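Apples, Bags and a Very Full Kitchen Counter

July 15, 2020

I have been meaning to write about groceries for weeks, and every time I sit down to do it I end up getting hungry and wandering off. So forgive me if this one rambles a bit, I have a bowl of cut-up fruit next to the keyboard this time and I think we'll make it to the end.

We moved our big shopping trip to Wednesday mornings back in the spring, and I've grown fond of it. Grodberg opens early, the produce has just been put out, and I can be home with everything on the counter before the day gets hot. My list used to be a scrap of paper. Now it lives on the fridge door, and it has gotten long (too long, my husband would say, though he's the one who keeps adding crackers).

Putting it all away

Cold things go first, of course. Then the pantry, where I finally cleared out two shelves and found a jar of molasses from who knows when. Fruit I leave for last, mostly for the pleasure of it. I love a green apple, the sour kind that makes your jaw ache a little, and I could tell you which pie each one is headed for before it's even out of the thin plastic with what looks like fruit printed on it.
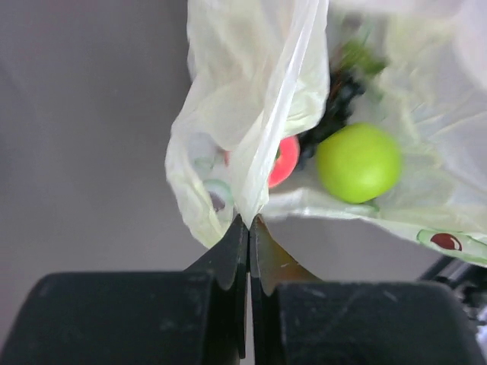 What I do with the bags

I smooth them flat, fold them in thirds and tuck them in the drawer under the dish towels. They line the little bathroom trash can, they wrap wet swimsuits, and last November one of them kept my good shoes dry the whole way home from my sister's. The drawer only closes if you push with your hip, but it does close.

Next week I'll share the apple crisp recipe, the one with oats and far too much cinnamon.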